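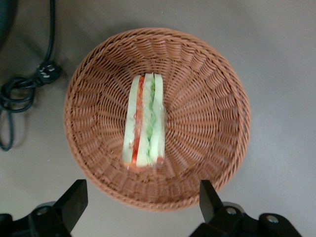 Item 14, woven basket with wrapped play sandwich, on the gray table.

Search this site Enter keywords Go

Filed under: Play Resources > Food and Kitchen > Termly Checks

PLAY KITCHEN AND PRETEND FOOD – INSPECTION CHECKLIST WITH COMMENTS

Setting: Fledelell Playroom, ground floor
Stock on the register: 211 pieces
Checked in: December, Sunday, room closed to families
Marks used: OK / Watch / Remove

Read the comments as well as the marks. Several items are marked OK with a condition.

1. BASKETS AND CONTAINERS

1.1 Round woven basket, reddish brown – no broken strands at the rim
OK. Rim is thick and braided. Ran a cotton cloth around it twice and it did not snag. This is the test to use on all woven items, as fingers miss the small ends.

1.2 Same basket – base flat, does not rock
OK. Sits level on the table.

1.3 Same basket – inside walls clean between the ribs
Watch. The weave is synthetic and can be washed, but crumbs from real snacks get down between the ribs. Soft brush first, then warm soapy water, then upside down on the rack overnight. Do not put it back on the shelf damp.

1.4 Square shopping basket, handle fixings
Remove. One handle pin is loose and comes out with a light pull. In the repair box. Not to go back out with tape on it.

1.5 Stacking tubs from Plurnari, lids and edges
OK. One lid has a chewed corner but no sharp edge. Look at it again next time.

2. WRAPPED AND SOFT FOOD

2.1 Wrapped sandwich – plastic wrap whole, no splits or lifted edges
OK with condition. The wrap is clear and glossy, so a split is hard to see straight on. Tilt it under the light and look along the creases. Check the end where the wrap bunches first. If the wrap opens at any point the whole sandwich comes out of use. Do not peel the wrap off and keep the filling.

2.2 Wrapped sandwich – layers firm, nothing working free inside
OK. Pale bread, the red strip and the green wavy layer all held in place when squeezed from both sides.

2.3 Wrapped sandwich – could be taken for real food
Watch. It looks close enough to a real one that it should stay off the snack table at all times. Keep it in the basket or on the play counter. The sign on the snack table still says "food here", which does not help. New wording has been asked for.

2.4 Felt vegetables, seams
OK, except one carrot with the stuffing showing at the top. Carrot in the sewing bag.

2.5 Soft bread rolls, surface
Remove, 3 pieces. The foam has started to crumble and pieces come away in the hand. These were bought from Oyelaran in one batch, so check any others from it before they go out again.

3. HARD FOOD AND UTENSILS

3.1 Small parts test, all loose pieces
OK. Every piece put to the tube. The berries that failed last time are gone from the register.

3.2 Cutting fruit, hook and loop dots
Watch. Two dots are lifting on the melon. Press down and try again in a week. If a dot can be picked off with a fingernail, the melon comes out.

3.3 Wooden spoons, splinters
OK after sanding. One spoon had a rough end. Sanded and wiped.

3.4 Metal pans, rivets and rims
OK. Small dent in the largest one, no edge to it.

4. TABLES, CABLES AND FLOOR

4.1 Tabletop clean, no chips at the edge
OK. Wiped down before the items were laid out, and again after.

4.2 Electrical cables within a child's reach
Watch. A black cable was on the tabletop during the check. Cables are to be off the tables and clipped to the wall side before the doors open. Add this to the opening round, it is not on there at present.

4.3 Floor mat, corners flat
OK – the back left corner was curling but has been weighted down flat.

4.4 Play counter fixed to wall
OK. Both brackets tight. Dikomard shelf unit next to it also tight.

5. CLEANING RECORD

5.1 Weekly wipe signed for
Two gaps. If the wipe was done and not signed, it counts as not done.

5.2 Cleaner used is the one on the sheet
OK. Bottle labeled and on the high shelf.

5.3 Drying rack has space for all woven items
No. The rack takes two baskets at a time. Wash on separate days until there is a second rack.

TO DO BEFORE OPENING
– Repair or replace the handle pin, 1.4
– Go through the other foam rolls, 2.5
– Clip the cable, 4.2
– Change the snack table sign, 2.3

Repairs shelf is number 11 in the back store. Register sheet for this section starts at line 289.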